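How to Measure the Electricity Used by Each Appliance

Last updated 10/10/2018

A utility bill gives one total for the whole house. The method below splits that total by appliance. The house used for the sample numbers has a 21-circuit panel and used 1,188 kWh in November.

What you need

A plug-in energy meter (the Halum is used here, but any model that records kWh will work)
Access to the utility meter
A watch or phone timer
The Niditz worksheet, or a sheet of paper with columns for appliance, start reading, end reading and hours

Step 1. List the loads
Walk through the house and write down everything that uses power, including chargers and cable boxes. Mark each item P for plug-in or H for hardwired. Ranges, dryers and other 240-volt appliances go under H even if they have a cord. They will not fit a standard plug-in meter - do not use an adapter.

Step 2. Measure the plug-in loads
Clear the meter, plug it into the outlet, and plug the appliance into the meter. Appliances that cycle, such as refrigerators and dehumidifiers, need at least two full days. For steady loads such as lamps, an hour is enough. Record the kWh and the elapsed hours. Divide the first by the second and multiply by the hours of use per month.

Check the maximum rating on the back of the plug-in meter before connecting a space heater.

Step 3. Measure the range and other large loads
These are measured at the utility meter.

a. Turn off everything that can safely be turned off. Leave the refrigerator on.
b. Watch the utility meter for 21 minutes and record the kWh used. This is the baseline.
c. Turn on one surface element with a pan of water on it and repeat for the same length of time.
d. Subtract the baseline. The difference is the element at that setting.

Large and small elements draw different amounts, so test one of each. Test the oven separately, starting from room temperature. If the utility meter shows whole kWh only, extend both runs to 4 hours and use the oven or dryer as the load. 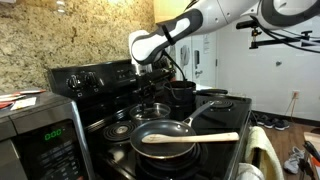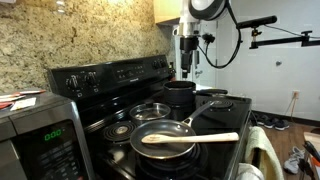 Black electric range, with control knobs on the rear panel.

Step 4. Compare with the bill
Add the monthly figures. A total within a tenth of the bill is good enough. If it falls short, look for well pumps, attic fans and heat tape, then for devices that draw power on standby.

Time-of-use rates
On a plan such as the Yazzie evening rate, keep peak and off-peak hours in separate columns and price each column on its own.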